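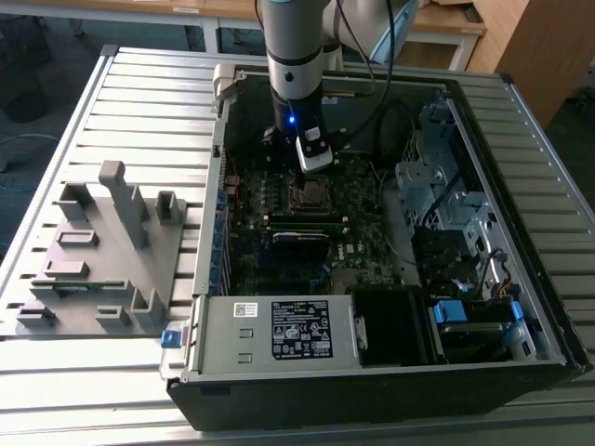 Do you have to take the whole motherboard out to change the processor on one of these towers?
The board can stay where it is. Lay the case on its side, take off the side panel, clear whatever sits over the socket, and everything you need can be reached from above.

I put that first since Vilja asked me by the kettle this morning and Arvo asked me again after lunch, and I would like it written down somewhere other than in my head. The rest of this is my usual ramble.

23 July 2025
Bench notes, Dell tower, job 3704

This is one from the Fladport batch, the office desktops that are going to the reading room once they are presentable. The note that came with it said "slow, sometimes won't start," which describes half the computers I have ever met and a good few of the people. Siiri signed it in and put it down in Heo as processor and memory to be checked, so that's the job: open up, take the processor out, look at the socket, clean, put back, then the same sort of attention for the memory.

A word on how these cases are laid out, for Ville, who is back from his vacation in August and hasn't worked on this kind. With the tower lying down and the inside facing up, the power supply runs along the bottom, the board fills the middle, and the drives are over on the right. The blue plastic is your friend. Dell put blue on the bits you are meant to press or pull, and if you find yourself leaning hard on something that isn't blue, stop and have another look for a screw. I say this with affection and from experience.

The power cord comes out before the side panel. After that, hold the power button in for a few seconds to let the last of the charge go. Wrist strap on, clipped to bare metal on the chassis, and please check that the clip has bitten properly (the blue strap in the drawer has a tired spring and I have put in for a new one from Callmont).

Now the socket. The lever goes down a little, out to the side from under its hook, and then up all the way. It is stiffer than you expect the first time and makes a small creak that used to alarm me very much. Then the metal plate swings up after it. Processor out by its edges, straight up, no sliding and no tilting, and into the antistatic tray with the contacts not touching anything at all. I note which corner has the little gold triangle before I lift it. I have done this more times than I can remember and I still write it down on the pad every time. 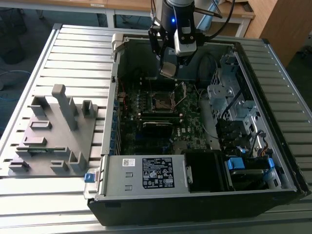
Socket open and empty, plate and lever raised. Memory slots are the row just below it.

With the socket open, the rule is that hands go nowhere near the pins. No wiping, no blowing, no cloth, no "I'll just get that speck." If there is a speck, come and get me or Catriona and we'll look at it with the magnifier and argue about it. What you are looking for is an even pattern. Tip the bench lamp low from one side, then low from the other, and a bent pin will catch the light differently from its neighbors. I spend two full minutes on this and I know it looks as if I have fallen asleep.

My verdict on this one was no bent pins that I could find, and Catriona had her turn with the magnifier and agreed with me, which doesn't happen every Wednesday.

Old paste came off the processor with two Clenix wipes. The first does most of the work and the second is for your conscience. Clenix on the top of the processor only, and keep the packet closed between wipes or the whole lot will be dry by the end of the week (see: last week). We have a box of 100 on the shelf and one opened packet in the drawer with the straps.

Going back together is the same in reverse, with the triangle matched up and the two notches sitting over their keys. It should drop in under its own weight. If it rocks, lift it and look again – please don't let the plate persuade it. Plate down first, then the lever, and the lever is the only part that should need any push.

On to the memory, where I think the real trouble with this machine may be, though I want to be fair and test it before I say so out loud.

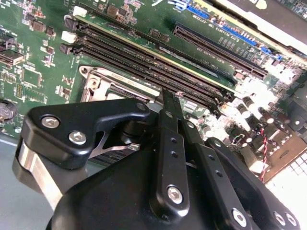 I like to start with one stick on its own. Put it in the first slot according to the diagram, try to start the machine, and write down what happens, even when what happens is nothing. Then the next stick in the same slot, and so on until all of them have had a turn. After that I take one stick that behaved and walk it through the slots in order. It is slow work and I find it very restful, a bit like shelling peas, but you must write each result down as you go. Three tries in, you will be quite sure you remember, and you won't.

Before a stick goes in, open the latches fully and check that the notch in the edge lines up with the bump in the slot. Press with a thumb on either end, evenly, until the latches come up by themselves. A stick that is only nearly in will give you exactly the sort of "sometimes won't start" that was on the note, so I have my suspicions.

The latch colors on Dell boards mean something about pairs, by the way. Matched sticks go in slots with matching colors, and the order you fill them in is printed in the manual, which Siiri has saved in Heo under the job number. Arvo, you were looking for it in the paper folder. It was never in the paper folder.

Parts, for the record: 8 GB in all came with the machine, bagged and labeled with the job number, to go back in this machine and no other. Fresh paste is from the gray tube. The black tube is nearly done and has gone a little grainy, so let's not.

Still to do:
Run the memory tests and write them up under 3704
Ask Siiri whether Fladport wants the old drives back or wiped
Order the strap from Callmont, plus a spare
Show Vilja the lever on the next one and let her do it herself, with me sitting on my hands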